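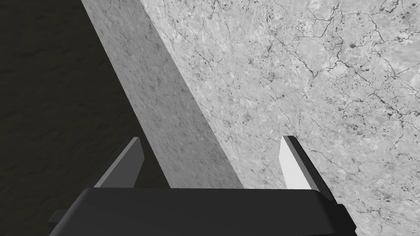
**Dark front door going patchy, do I start again?**

*posted by damp_porch, July 14, 2022*

I'm painting our front door and I've got myself in a right muddle. It was a shiny green when we moved to Rudlow and I've gone off it completely. What I want is a charcoal black with no shine, like the wide dark bit along the bottom of the picture, where it's so smooth you only get a faint bit of light on the rounded edge. I bought a tin of Hillico exterior matt and gave the door two coats with a brush, and it's dried with shiny patches all over the bottom panels! The top looks lovely. Do I have to strip the whole lot back, or can I just go over it? The door faces south and gets the sun from lunchtime on, if that matters. Also my other half wants the frame done in a mid grey and I'm not sure — is that going to look odd with brick?

**tinned_peaches**

Don't strip it, you'll be there till January. Patchy shine on a dark matt is nearly always paint that's dried while you were still fiddling with it. I did exactly this on our side gate, on a boiling afternoon, and went back over bits I'd missed. Looked like a snail had been at it.

Give the door a light sand all over, wipe it down, let it dry and do one more coat early in the morning before the sun gets round. Use a small foam roller on the flat parts and brush the mouldings first. Do a panel, leave it alone, move on. I had the whole door done in 30 minutes once I stopped poking at it — and stir the tin properly, right down to the bottom, as the stuff that takes the shine off sinks.

Mid grey with brick is fine by the way. Half of Layug Road has it.

**kettle_on_again**

just use satin, matt shows every greasy fingerprint and we've got two kids so ours was ruined in a week

**damp_porch**

Thank you both! I definitely didn't stir it enough. Sanding tomorrow if it stays dry, and I'll get a tester of the grey for the frame.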